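实训日志 / 双臂组 / 装箱与纸袋
二月 周一 记录:双臂组值日

上午九点开工。课程项目第三周,题目还是 Firnar:双臂把桌上的文具收进纸箱,另一半任务是抓牛皮纸袋。今天目标是把数据录到 300 条,上周停在 211,差 89。

开工前检查:
- 急停左右都按过,正常
- 左臂线缆重新理了一遍,上周五绕手腕那一圈太紧,转到头会拽
- 夹爪指尖绿垫擦过酒精
- Prisell 的标定脚本跑了两次,第一次报超时,重启采集机后过了。原因没查

桌面道具:纸箱、深蓝笔袋、黑色订书机、黄色美工刀。纸箱每条结束后由站桌后的人复位,盖子合上,手离开再喊“好”。这条写进规程,上周有4条是手没撤就开始录的,全废。
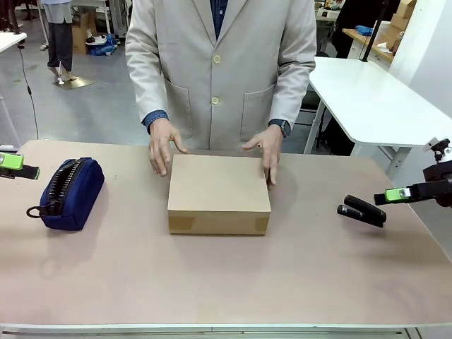 全文约 1900 字 · 阅读约 6 分钟

复位的位置问题。桌上没贴标记,靠眼睛摆,几个人摆出来差得挺多。讨论过要不要贴胶带,最后决定不贴,让位置自然散开,模型见得多一点。但是箱子不能超出两臂都够得到的范围,偏后就不行,左臂伸直了会进奇异位形,抖。

第一批录笔袋。左爪抓,放进箱。笔袋软,夹中间没问题,夹拉链那头容易滑。试了三种张开宽度,最窄的那档碰倒笔袋的次数多,中间那档先用着。参数在共享表第二页,别改第一页,第一页是 Brustside 那个队的。

订书机给右爪。侧躺着比立着好抓,立着的时候一碰就转。夹持力调到 29(控制器界面上的数,没有单位,手册里也没写),再低会掉,再高绿垫压出印子。录了十几条,掉了两次,都是抬太快。示教的人注意:抬起前停半秒。

美工刀:刀片必须全收进去再上桌!!换人的时候也要检查一遍。这个没得商量。

十一点前后换到纸袋任务。纸袋比想的难。表面太平,腕部相机凑近了基本就是一片土黄,深度图一大块空洞。从袋口下手好一些,两指夹一层纸。夹整个袋子的话爪子要张很大,还没碰到纸就先把袋子推走了。
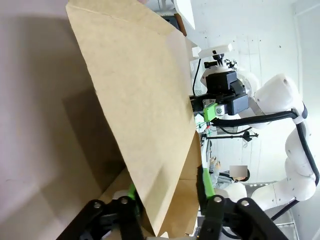
纸袋任务,腕部相机视角,两指夹住袋身

想法:先别管深度,只用彩色图,看折边的阴影能不能当线索。阴影是顶灯来的,关掉一排灯结果肯定不一样,所以灯光状态要记进元数据。加个字段 light,值先写 full / half。之前录的全部补 full。

午饭后回到装箱。下午主要是开盖状态。盖子掀开后会自己往回弹,纸板折痕还新,多折几次就软了。软了以后又塌,挡右爪的路。暂定每录 50 条换一个箱子,旧箱子写上编号留着,测试的时候用得上。

问题清单(按严重程度):

1. 左右臂时间戳差。回放的时候右臂总慢一点,怀疑是右边那台工控机没对时。已经装了对时服务,明天再看。不解决的话协同动作那部分数据都不能用,只能拆成单臂。

2. 右臂黑线垂下来离桌面太近,有一次扫到订书机。临时用扎带收了,还是松。需要买线夹,Afridi 的目录里有一种卡扣式的,内径要先量,不要又买错。

3. 桌后的人袖口和箱盖离得近。固定相机里遮挡不严重,但分割模型把袖子当成箱子的一部分。加几条不同衣服的。白大褂穿不穿都行,别全穿。

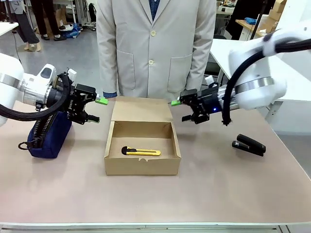

4. 美工刀在箱底斜着躺,右爪下去角度不对就蹭到前壁。把接近方向改成竖直向下再旋转腕关节,手动试了,可以。自动规划还是会走斜的,因为代价函数里没有箱壁这一项。这个谁有空谁改,改之前在群里说一声,上次两个人同时改了同一个文件,合并合了一晚上。

5. 采集软件界面“保存”和“丢弃”挨着,快捷键也挨着。今天误丢了两条。已提意见,先把丢弃改成要按两下。

下午三点半再上纸袋。这次袋子竖着夹,绿垫一左一右从两侧合拢,比上午从袋口夹稳定。抬的时候袋子会轻微扭,两指不是同时接触的,左指先到。换了慢速闭合之后好一点,代价是每条变长,一条多三四秒,89 条算下来也不算什么。

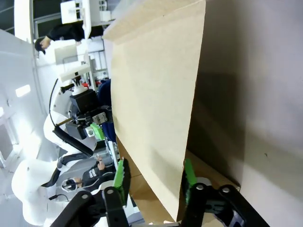

慢速闭合存成了单独的配置,名字 slow_close_b,不要覆盖默认的那个。默认的装箱任务还在用,笔袋那种软的东西慢速反而会被挤跑。有人想试中间速度的话自己另存一份,名字里带任务,别叫 test、test2、test_new,文件夹里已经有一堆了。

纸袋的成功标准重新定了一下:离开支撑面、停住 3 秒、袋身没有明显撕裂,算成功。袋子扭了不算失败,但备注里写 twist。以前只写“成功/失败”太粗,后面想分析都没法分析。

晚上清点:有效 282 条,没到 300。时间主要丢在上午的超时和换箱子。失败的没删,单独放 fail 目录,训练负样本可能用得上,也可能用不上,先占着硬盘。

硬盘剩的不多了。周内必须把一月的原始视频转走,转之前核对校验值。

试着用上周的数据跑了个小模型,只跑装箱,左臂单臂。损失下得挺快,真机没敢放开跑,限速跑了几次。能走到笔袋上方,闭合时机偏早。感觉是示教里停顿太短,模型学不到什么时候该等。所以上面那条“停半秒”不只订书机,笔袋也照做,从明天开始统一。

明天要做的:
- 查两臂对时
- 量线径,下线夹的单
- 补够剩下的 18 条,优先纸袋
- light 字段的脚本写完,老数据批量补
- 中期汇报的页子,装箱和纸袋各一页就行,别写太长,老师只给八分钟
- Brustside 那边周内要借一次桌子,提前把我们的道具收进柜子,美工刀单独放

收尾:两臂回零,断电,气味正常(上周有股焦味,最后查到是插排的问题,已换)。指尖垫右边那只有点翘边,还能用两天,备件在第二层抽屉。忘记关采集机,又跑回去关了。

机器人实训记录 | 联系双臂组请走课程群 | 版权归课程组所有 | 返回顶部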